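Notebook, floor rig
Jan 10, 2026

Re-running the Oltix comparison before anybody puts it on a slide.

Claim as it stands in the October summary: a policy pretrained on the Oltix mix and finetuned on our floor data beats the same policy trained from scratch on the floor data alone, same network, same number of steps. The gap looked big. I didn't believe it then and I said so in the margin, but the margin doesn't get copied into the summary.

What bothers me:

The scratch runs and the pretrained runs were done in separate blocks. All of scratch first, then all of pretrained. Between the blocks the gripper pads were changed. That is in the maintenance log, one line, no comment. New pads on foam matter a lot. New pads on a hard rim probably matter more.

Start positions were "random", which meant whoever was resetting put the things down where they felt like it. After a few hours of resets you put things down where the arm can get them. I have done it myself.

Scoring was done live by the person who knew which checkpoint was loaded.

So the new protocol. Boring on purpose.

Two checkpoints, A and B. Names hidden by the launcher script, which shuffles them per trial and writes the key to a file I don't open until scoring is done. 200 trials in total, 100 each. Start positions come from a list generated beforehand, printed out, taped to the rig cart. If an object rolls or slides on placement, redo the placement, don't "fix" it by hand. Pads are the same set all the way through. If a pad tears, stop and start the block over.

Task stays the same as in October: sponge goes in the dish, dish stays where it was. Success means the sponge is let go inside the rim and is still inside when the arm is back at home. Touching the rim is okay. Dragging the dish more than a hand's width is a fail even if the sponge ends up in it. The old sheet had that as a "partial" and then the partials were added to the successes in the table. Found that this morning. Not great.

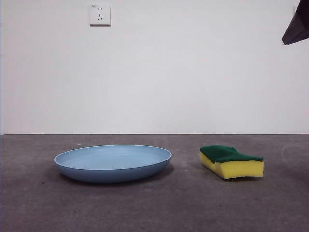
Lighting: overhead only, blinds down. The October runs were spread over mornings and evenings with the blinds wherever they happened to be, and I have no way to recover that now. Camera exposure is locked this time. I checked the lock by switching the overheads off and on and watching the histogram, and it held.

Learning setup, so it's in one place. Finetuning for both arms of the comparison uses the 270 floor demos. Scratch and pretrained both get 3,000 steps at the same batch size. I'm uneasy about this. Equal steps sounds fair, but a scratch network at that count may just be undertrained, in which case we are measuring "had more gradient updates at some point in its life" and calling it transfer. The loss curve for scratch was still going down at the end of the October run. The pretrained one had gone flat. You can read that as pretraining helping, or as us stopping one of them early. Need a third condition: scratch, trained until validation loss stops moving. If that closes the gap, the result is about compute and we should say so.

Yousafzai split vs. our own split: the demo set was divided by episode, at random. Demos were recorded in long sittings with hardly any change between neighbors, so validation is full of near copies of training episodes. Validation loss is therefore close to useless for picking checkpoints. The Yousafzai scripts split by sitting, which is what we should have had from the beginning. Re-split today. Both models have to be retrained, there's no way around it. Started scratch on the Zimbridge machine before lunch, pretrained is queued behind it.

Did a dry run of the protocol this afternoon with the old checkpoints, only to shake out the procedure. Not counting these toward anything and not writing the rate down, so that nobody quotes it later, me included. Things noticed:

- The launcher shuffles fine but prints the checkpoint path to the terminal on load. So much for blinding. Redirected to the key file.
- One checkpoint pauses before closing and the other doesn't. After a handful of trials I was fairly sure which was which. Live scoring is out. Will score from the final overhead still only, in shuffled order, a different day from the runs.
- Position list has entries where the dish and sponge would overlap. Added a minimum distance and regenerated. This does make the task a bit easier for both.
- Misses on the sponge are mostly the fingers closing too high and sliding off the top. Looks like a depth error to me more than anything about the policy. Check the hand-eye calibration before the real block. If it is off, it is off for both, but a shared error can still favor the model that saw more varied camera offsets in pretraining, and that would be a real effect of a dull kind.

The other thing I keep going back and forth on is what the result would mean even if it survives all this. One sponge, one dish, one patch of floor. The Adau people report a pretraining gain on a much wider object set and I'd like to see ours next to it, but at 100 trials per condition we can see a large difference and not much else. If the true gap is a third of what October says, we will probably get an interval that touches zero, and then there will be a discussion about whether it is "trending". I'd prefer to agree now that it isn't. Writing it here so I can point at it.

Planned analysis, fixed before the runs:
Success rate per condition with interval. Difference with interval. Trials paired by start position, so use the paired test. No dropping trials except for hardware stops, and those get listed with the time and cause. Failures sorted into missed grasp, dropped on the way, outside rim, dish dragged, other. No new bins after looking.

To do
- calibration check
- fix path leak in the other launcher too, it has the same line
- print new position list, bin the old one
- converged scratch run, after the queue clears
- ask for the October partials column to be split back out. If the raw sheets are gone, the October table should be pulled until this is finished

Scratch retrain at last look: loss coming down slower than in October on the new split. Expected, harder validation shouldn't touch training loss though, so why is training loss slower? Check whether the re-split changed the size of the training set.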